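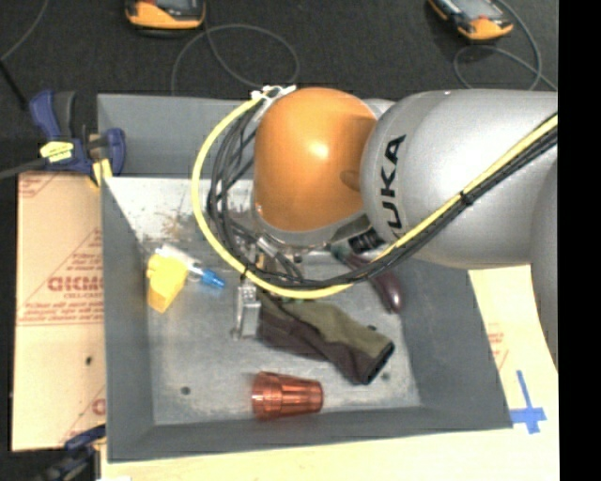

*회색 상자에 담긴 소량의 물품과 천 조각. 바닥 안쪽에 녹처럼 보이는 갈색 얼룩과 긁힌 자국이 있음.*

# 작업장 공용 상자의 정리와 바닥 관리

작성: Nadine Chidiac
최종 수정: 2018년 9월 12일

잡다한 물품을 한 상자에 모아 두는 작업장에 적용하는 관리 요령이다. 대상은 벽이 안쪽으로 기울어진 개방형 상자이며, 뚜껑이 있는 보관함은 별도 문서에서 다룬다. 금속 바닥을 기준으로 썼으나 세척 항목을 제외하면 플라스틱 상자에도 그대로 쓸 수 있다.

## 1. 담는 양

경사벽 상자는 위로 갈수록 넓어지므로 같은 높이를 채워도 윗부분의 부피가 크다. 눈대중으로 절반을 채우면 실제로는 절반보다 많이 들어간 상태가 된다. 꺼낼 때 손이나 공구가 들어갈 공간을 남기려면 물품이 한 겹으로 깔리는 정도에서 멈춘다.

Amthorpe 작업장의 기준은 다음과 같다.

- 상자 하나의 물품은 최대 30개로 한다.
- 겹침은 두 겹까지 허용한다.
- 상자 테두리보다 높이 올라오는 물품은 넣지 않는다.
- 길이가 바닥 폭에 가까운 물품은 벽에 기대지 말고 바닥에 눕힌다.

벽에 기대어 놓은 물건은 경사면을 타고 미끄러져 내려오면서 다른 물건 밑으로 끼어든다. 얇은 판재와 자, 줄 종류가 특히 그렇다.

## 2. 천과 단단한 물품을 같이 둘 때

천은 접은 상태로 넣어도 꺼내는 과정에서 펴진다. 펴진 천은 아래쪽 소형 부품을 가리고, 모서리가 거친 부품에 올이 걸린다. 분리 보관이 원칙이고, 상자가 부족하면 아래 순서로 담는다.

1. 무겁고 낮은 물품을 바닥 가운데에 둔다.
2. 작은 부품은 얕은 접시나 지퍼백에 모아 한쪽 구석에 둔다.
3. 천은 마지막에, 다른 물품과 겹치지 않는 자리에 놓는다.
4. 천의 한쪽 끝을 손으로 집기 쉬운 방향으로 돌려 둔다.

기름이 묻은 천은 이 상자에 넣지 않는다. 건성유(아마인유 등)가 밴 걸레는 뭉쳐 두면 자연 발화할 수 있으므로 뚜껑 있는 금속제 폐걸레통에 따로 버린다.

## 3. 바닥의 얼룩과 긁힘

금속 바닥의 갈색 자국은 색만 보고 녹으로 판정하지 않는다. 굳은 기름, 접착제 잔류물, 다른 금속에서 묻어난 녹가루도 비슷한 색을 띤다. 확인 절차는 간단하다.

- 마른 흰 천으로 문지른다. 가루가 묻어나고 자국이 옅어지면 표면 오염일 가능성이 높다.
- 중성세제를 묻혀 다시 닦는다. 기름 성분은 이 단계에서 대부분 제거된다.
- 남은 자국을 손톱으로 긁어 본다. 요철이 느껴지면 부식이 진행된 것으로 본다.

부식이 확인되면 고운 수세미로 결을 따라 문지르고, 물기를 닦은 뒤 완전히 말린다. 도금이나 도장이 된 바닥에는 철 수세미를 쓰지 않는다. 끊어진 철 조각이 표면에 박혀 새로운 녹의 시작점이 된다.

긁힌 자국은 깊이가 얕으면 그대로 둔다. 날이 선 긁힘은 장갑과 천을 상하게 하므로 900번 전후의 사포로 모서리만 죽인다. Hywel Edwards는 기름숫돌을 권하나, 넓은 바닥에서는 사포 쪽이 작업 시간이 짧다.

바닥의 작은 검은 점은 구멍, 나사 머리, 오염 가운데 어느 것인지 먼저 구분한다. 배수 구멍이나 고정 구멍이라면 막지 않는다. 소형 와셔나 핀이 빠질 수 있는 크기일 때는 안쪽에 얇은 망을 깐다.

## 4. 고정

작업대 위의 상자는 물건을 꺼낼 때마다 조금씩 밀린다. 모서리를 클램프로 잡으면 밀림이 없어지지만, 얇은 벽은 죔 힘에 변형된다. 클램프 패드와 벽 사이에 고무판 또는 두꺼운 가죽 조각을 끼우고, 상자가 손으로 밀리지 않는 지점까지만 조인다. 한 곳만 고정할 때는 꺼내는 방향의 반대편 모서리를 잡는다.

클램프 손잡이는 작업대 바깥쪽으로 튀어나오지 않게 돌려 둔다.

## 5. 주변 케이블

상자 위쪽이나 옆으로 지나가는 케이블은 물품에 걸리지 않아야 한다. 굵은 케이블과 가는 케이블을 함께 묶을 때는 굵은 쪽을 기준으로 경로를 잡고 가는 쪽을 거기에 붙인다. 움직이는 구간에는 여유 길이를 두되, 늘어진 고리가 생기면 타이를 하나 더 써서 고리를 줄인다.

타이는 손으로 돌려 볼 때 약간 움직이는 정도로 조인다. 남은 꼬리는 머리 부분에 바짝 붙여 자른다. 비스듬히 자른 꼬리는 손등을 긁는다.

## 6. 점검 기록

Gwilym Phillips가 쓰는 양식을 그대로 옮긴다.

| 항목 | 주기 | 조치 |
|---|---|---|
| 물품 수량 | 매일 | 초과분은 보관 선반으로 이동 |
| 바닥 얼룩 | 매주 | 3항 절차로 확인 |
| 클램프 조임 | 매주 | 패드 마모 시 교체 |
| 케이블 타이 | 매월 | 갈라진 타이는 즉시 교체 |
| 상자 벽의 휨 | 반년 | 직선자를 대어 확인 |

기록지는 Flinard 보관함 1225번 서랍에 둔다. 5월 이전 기록은 구 양식이므로 바닥 얼룩 항목이 없다.

## 7. 세척 후 다시 담기

세척한 상자는 엎어서 말린다. 경사벽 상자는 테두리가 작업대에 밀착되어 내부 습기가 빠지지 않으므로 한쪽을 각목으로 받쳐 틈을 만든다. 안쪽 모서리의 접힌 부분에 물이 가장 오래 남는다. 마른 천을 드라이버 끝에 감아 모서리를 한 번 훑은 다음 물품을 담는다.

양식 변경 요청은 Angharad Dafis에게 서면으로 제출한다.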